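Liria Maple Play Board: three months of blocks, crumbs and one very loud drop

I went back and forth on this one for ages, because on paper it's a plank. A nice plank! But a plank, and I was about to pay $116 for it, and the last "activity surface" I bought from Histitz bowed like a banana over one winter and now lives behind the dryer. So if you've been hovering over the order button for the Liria board, I get it. I hovered too.

What pushed me over was the block situation in our house. We have a set of geometric solids from Pangilinan (cubes, prisms, the usual crowd) that the kids drag out for everything from towers to math homework, and our main table has a perforated top. Great for pegs. Terrible for anything you want to stand up straight, and don't get me started on how marker caps and beads find the holes. I wanted something flat and solid I could plop on top and take off again before dinner.

First impressions: it's big. I did measure before ordering, I swear, and it still looked huge coming out of the box. It takes up most of the space in front of you once it's down, so if your table is small, go get the tape measure now. The grain is really pretty, all pale and wavy with some darker streaks running through it, and I caught myself petting it like a cat. It's planks and you do see the seams. One of them goes right across the middle and it's pretty noticeable, especially when the light comes in low in the afternoon. Some people in the store's comments were upset about that. I like it, personally, and my younger one decided it was a river, so everything on the far side is now "the other country."

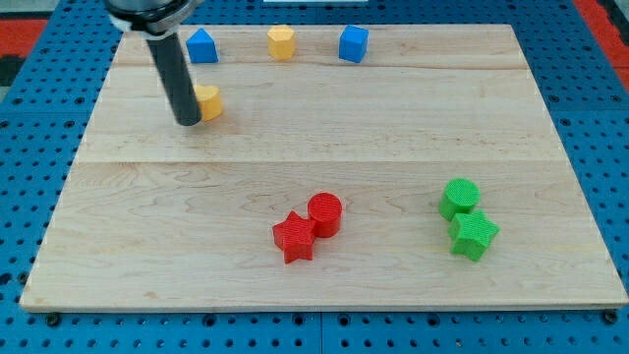 The board on our blue pegboard table, with the blue and yellow blocks along the back.

Block-wise it does what I wanted. The pointy pentagonal prism was always the diva of the set on our old surface and would go over if you breathed near it, and on the maple it stands up and stays up, even with elbows on the table. The surface is smooth without being slippery, so a cube slides if you push it and otherwise sits where you left it. Bright colors look fantastic on it too. I know that's a silly thing to care about, but when the blocks are out half the day you may as well enjoy the view!

Cleaning has been easy so far. Damp cloth, dry cloth, done. I gave it a coat of Nemine board oil when it arrived and another in November when the heat came on and it started looking a bit thirsty. Crayon wipes off the oiled surface if you get to it the same day. Washable marker mostly comes off. Grape juice left a faint ring near one corner and I've made my peace with it (a little light sanding took it down by half, and I may have another go in the spring).

Now the grumbles. It slides. There are no feet, no rubber dots, nothing, and on our table a good shove will move the whole thing a couple of inches. I stuck little felt pads under it first, which was dumb, they made it worse. A strip of shelf liner fixed it for next to nothing, but for this price the liner should be in the box. The edges could also be softer. The front one was kind of crisp out of the package and I went over it with fine sandpaper for about 12 minutes before I let anybody lean their forearms on it.

And it's heavy. I can lift it by myself, the kids can't, and I dropped one end on the kitchen floor the second week. The board came out of it with a tiny dent underneath. The tile did not do as well.

Shipping was fine, the box had plenty of cardboard in the corners, and the only hiccup was that the care leaflet came in a language none of us read. I emailed and got the English version the next morning.

When I bought mine the listing had 841 reviews and I read way too many of them, and the unhappy ones were nearly all about warping. I can't speak for everyone's climate. Mine has been flat the whole time, and we run the heat pretty hard, and I store it standing up behind the couch, where the leaflet says you shouldn't. I'll come back and update if that changes.

Would I buy it again? Yes, though I'd wait for a sale. If you only need something for occasional puzzles, get a cheaper one and save yourself the lifting. If blocks are a daily event at your place, this has been so much nicer than fishing beads out of holes.

Four stars. It would be five with rubber feet.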